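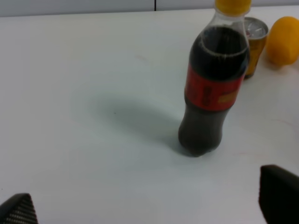
The snack shelf and the rolled towel: do we believe it?

Every October somebody sends us the same tip. Keep a small welcome spread by the door for guests or for the kids after practice: something cold to drink, a piece of fruit, a towel for hands and faces. Roll the towel, put a band round its middle, and it will stay neat for weeks. This year the tip came from Teresa Henriques, who swears by it, and I said I would try it before I printed a word in its favor.

I have my doubts about rolled towels. They look good in hotel bathrooms, where a person is paid to roll them. At home I've always folded mine in thirds and left it at that. Teresa says a roll takes up less shelf. I measured mine both ways on the Drosteck rack in the hall and the difference was about the width of my thumb. Some of that came from pulling the band tight, and a tight band leaves a crease in a fluffy towel that doesn't shake out until the next wash.

The bow shape is another matter. Pinch the roll in the middle and the ends puff out on either side, and I'll admit it looks cheerful. Children like it. My niece undid three of them before lunch and put none of them back.
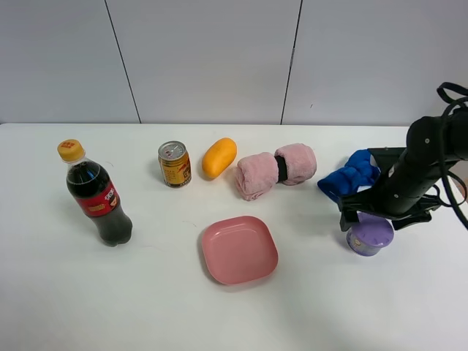

Does the band damage the towel?
Only if it stays on for a long time or sits too tight. Use a soft hair elastic, slip it off after a few days, and don't put a damp towel in one at all.

Then there's the fruit. Mango gets recommended because it looks generous, and it does, but a ripe one needs a knife, a board and a sink close by. As grab-and-go food it makes no sense to me. Illia Semeniuk tells me his family kneads a soft one in the skin and drinks it from a hole at the top. I tried this over the sink on Thursday and can report that the towel came in useful. For a hall shelf I would still pick a tangerine.

On drinks, I side with the small can. A big bottle of cola looks like good value until it has been opened, half poured and left with the cap on crooked – by evening it's flat and nobody wants the rest. A can gets finished. Aitana Figueroa disagrees and says cans are a waste of money for a crowd, and for a party of 300 she'd be right. We get two or three people at a time. 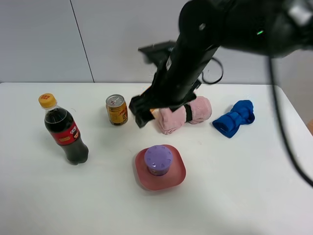
Drinks and pinched cloths, with a dish for the small stuff.

The dish is the one part I'm keeping without an argument. Anything shallow with a rim will do: keys, coins, the elastic that came off the towel. Mine is a chipped Coelho saucer that had lost its cup.

If you've kept a towel rolled for a month and it still looked decent, write and tell me how. Nerys Parri has the mailbag for the next issue, and she is more trusting than I am.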